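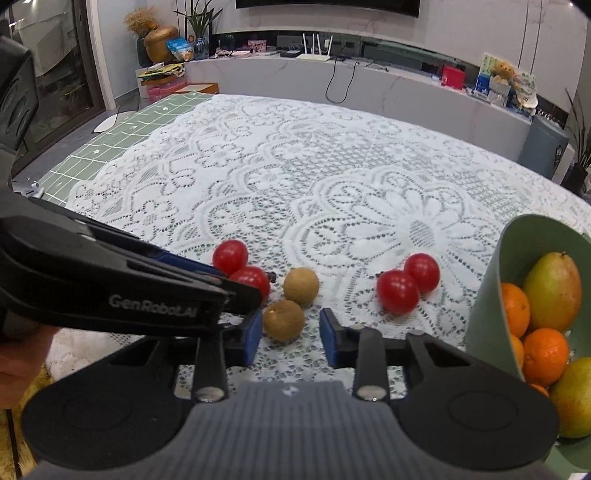 Equipment budget for the year, first pass

February 1, 2018

The January numbers are in, so I can stop guessing at consumables. Most of what follows concerns finger pads, which I had filed under small parts and which turned out to be the third largest line after grippers and storage.

The old plan assumed one set of pads per gripper per quarter. On hard objects that holds. On small fruit it does not, as the pads get wiped down between runs and the surface goes slick well before the material wears through. We logged 51 pad changes in January. At that rate the box of 105 from Stolton is gone before spring.

Options I priced:

Stolton, same pads as now. Known fit, slow shipping, no discount below a full carton.

Bullmont, softer compound. Better hold on round items at low force, but the mounting holes need to be opened up with a drill. I did 2 sets by hand and would not want to do a carton.

Zorkora, pads sold only with their finger assembly. Good parts. The price makes sense if you are replacing linkages anyway, and we are not.

I am going with Stolton for the bulk order and a small lot from Bullmont for fruit work. The drilling can be done on a jig, which I still have to make.

Grippers next. Hand-held units are cheap next to an arm, and the temptation is to buy several at once. I would hold at one spare pair. Calibration time is the real limit, and a unit waiting on the shelf still needs its firmware kept current.

Storage is set at 900 dollars, all of it drives. Lý is the internal name for the backup box, and it is close to full. I left out a second enclosure – it can wait until the summer review.

Not budgeted: produce. It has been going through petty cash with no line of its own, and the receipts are a mess. I will add one when I know what a normal month looks like.

Pad order goes out this week. Part numbers are in the shared sheet, second tab.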